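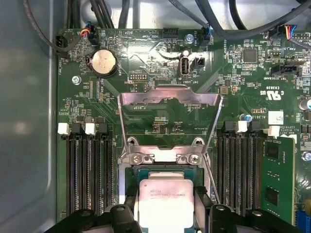
Processor and open socket on a green board, load plate up.

Hi neighbors! I'm looking for people to join the fall round of the Stadcombe Repair Evenings, and I'd love it if a few of you had never opened up a computer in your life. I run the desktop bench, I've been at it for years, and I still get a little thrill when a side panel comes off.

We meet in the back hall at 181 Huderlow Street, Tuesday nights from 6:30 to 9, starting in September. There are 16 places. You'd spend the first two evenings learning the basics with me (swapping memory, cleaning fans, seating a processor without bending anything), and after that you'd sit with people from the neighborhood who bring in their tired old machines and want a hand.

What I'm hoping for: you can make at least six of the evenings, you're patient with folks who say "the internet box" when they mean the monitor, and you're 16 or older. Decent eyesight or decent reading glasses help a lot. I wear two pairs, one on my head.
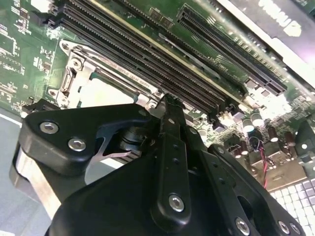 You don't need your own tools. We have screwdrivers, wrist straps and more thermal paste than anyone could use, and Drallov, the hardware store on the corner, gives us a discount on whatever runs out. It's unpaid, I'm afraid, but there's soup, and bus fare is covered if you keep your tickets. Last year we got through 313 repairs, plus one accordion that somebody insisted was electronic.

If you're more of a talker than a tinkerer, I also need two people for the front desk! Same hours, same soup.

To sign up, drop a note in the box at the Sumampouw Library by the end of the day on August 28, 2024. Tell me your name, a phone number, which evenings you can't do, and whether you'd like the bench or the desk. I'll call everybody back that weekend, probably while making dinner, so please forgive the clattering.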